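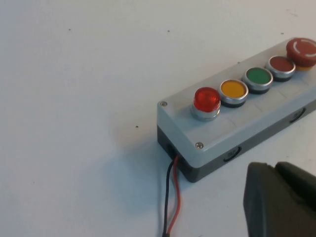
A control box with a row of big, bright buttons.

I love buttons. If there's a panel of them anywhere, I want to know what every single one does! But why are they all different colours?

Well, imagine you work in a noisy factory and you need to press something quickly. You don't want to stop and read tiny words. Colour is much faster. Green often means "go" or "start". Red often means "stop". Yellow can mean "careful, something needs looking at".

Look at the left end of the row. That orange-red dome is a light — it isn't for pressing. A light like this can tell workers whether a machine has its power switched on.

Now find the big red one shaped like a mushroom. It's my favourite! It's an emergency stop, and it's fat and round so you can whack it with your whole hand. Can you spot the curved arrow on top? It shows you how to let the button go again: you give it a twist.

Next time you're on an escalator with a grown-up, see if you can find the emergency stop. Just look, though — no pressing unless it's a real emergency!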